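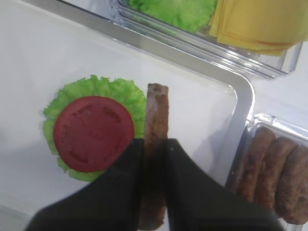 A tomato slice on a lettuce leaf.

Keeping Lettuce and Tomatoes Ready for Sandwiches

Most trouble with sandwich vegetables comes from water. Lettuce goes into the bag damp, tomatoes get cut too early, and by lunchtime the bread is soft. The tips on this page cover buying, washing, storing and stacking, and they work for burgers as well as cold sandwiches. No special equipment is needed apart from a decent knife and some clean dish towels.

Choosing lettuce

Green leaf lettuce is the easiest kind to use on a round bun. The leaves are soft enough to fold under and they don't slide off the way a stiff piece of iceberg does. Pick a head with a firm base and no brown slime between the ribs. A little rust color at the cut end is normal and can be trimmed off.

Romaine keeps longer but the center rib is thick. Cut the rib out in a long V and save it for salad. Butter lettuce tastes good and tears if you look at it, so use it the day you buy it or the day after.

Heads from a farm stand often carry more dirt than the ones from the store. Shake them outside before they come into the kitchen.

Washing and drying

Fill the sink or a big bowl with cold water. Separate the leaves and push them under a few times, then leave them alone for a few minutes so the grit can sink. Lift the leaves out with your hands. If you pour everything through a colander the grit goes right back on.

Spin the leaves in small batches. A spinner packed to the lid doesn't dry anything. I have an old Skyrme spinner with a pull cord and it still takes two rounds, with the water dumped in between.

Without a spinner, lay the leaves on a dish towel in a single layer, put a second towel on top, and roll the whole thing up loosely. Put the roll in the refrigerator for an hour. The leaves come out dry and crisp, and the towels can go on the line.

Limp leaves can usually be brought back. Soak them in ice water for 13 minutes or so long as it takes to set the table, then dry them as above. Leaves that have turned dark and wet are done and should go in the compost.

Storing lettuce

Line a lidded box with a paper towel, put the dry leaves in standing up or lying flat, and lay another paper towel on top. Don't press them down. Change the towel when it feels damp, which in my refrigerator is every third day. Stored this way, green leaf lettuce lasts 9 days for me, sometimes longer in winter.

Keep the box away from the back wall of the refrigerator. Leaves that touch a frozen spot go clear and mushy. Keep it away from apples and pears too - they give off a gas that makes lettuce spot brown.

Choosing and keeping tomatoes

For slicing you want a tomato close to the width of the bread. Beefsteak types are the usual choice. Plum tomatoes have less juice and hold together well, but you need several slices to cover one bun.

Leave whole tomatoes on the counter, stem side down, out of direct sun. Once they are fully ripe they can go in the refrigerator for a couple of days if you won't get to them. Take them out an hour before eating and most of the flavor returns.

In August, when they all ripen at the same time, sort them by firmness every morning. Soft ones go in the sauce pot, firm ones stay for slicing. One with a split skin should be used that day.

Slicing

A small serrated knife is the best tool for this job. A chef's knife works if it is sharp, but most home knives are not, and a dull one crushes the tomato before it gets through the skin. Mine is a cheap Zurex bread knife, the short one, and it has been good for years.

Cut a thin piece off the stem end and throw it out. Turn the tomato on its side and slice across, so each slice shows the seed chambers. A slice as thick as a pencil is right for a burger. Go thinner for a packed lunch.

Put the slices on a paper towel and salt them lightly. Turn them after five minutes and blot the tops. If you are making burgers for a crowd, do this step on a baking sheet and keep the sheet in a cool spot. 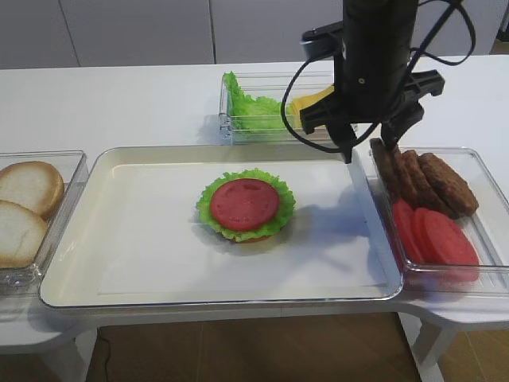 The order of the stack matters more than people expect. Lettuce goes under the tomato, where it catches the juice and keeps it off the bottom bun. Pick a leaf with a cupped shape if you have one, and set it with the hollow side up. Cheese can do the same job in a cold sandwich. Spread mayonnaise or butter right out to the edge of the bread, as any bare patch will soak up liquid first.

Toast the cut sides of the buns. It takes two minutes in a dry pan over medium heat, and a toasted face stays firm a good deal longer than a soft one. Let the buns cool a little before adding anything, or the steam will wilt the lettuce.

For hot burgers, rest the patties on a rack before they go on the bun. Ground beef should reach 161 on an instant-read thermometer (160 is the usual safe figure, and I like to see it go past). If the first batch is ready early, hold it in the oven at 200 with foil laid loosely over the top.

Packing a lunch

Carry the tomato separately when you can. A small container with a folded paper towel in the bottom is enough. The lettuce can ride in the sandwich as long as it is dry. Pickles should travel with the tomato.

For picnics I use a Huvach cooler with the ice packs on the bottom, then a folded towel, then the vegetables. Putting lettuce straight on an ice pack ruins it. We took that cooler out to Drarholm last summer and the leaves were still crisp at four in the afternoon.

Cleaning up

Tomato juice is acidic and will dull a carbon steel knife if it sits. Rinse and dry the blade as soon as you finish. Wipe wooden boards down with hot soapy water and stand them on edge to dry.

Red stains on plastic boxes and trays come off more easily if you rinse with cold water first, then wash. For old stains, spread on a paste of baking soda and water, leave it an hour, and rub with a soft cloth. Setting the box in a sunny window for an afternoon fades what is left.

Leftover slices don't keep well. Chop them and put them in eggs the next morning, or freeze them in a bag for soup. The outer lettuce leaves that were too rough for sandwiches can go in the soup too, added in the last few minutes.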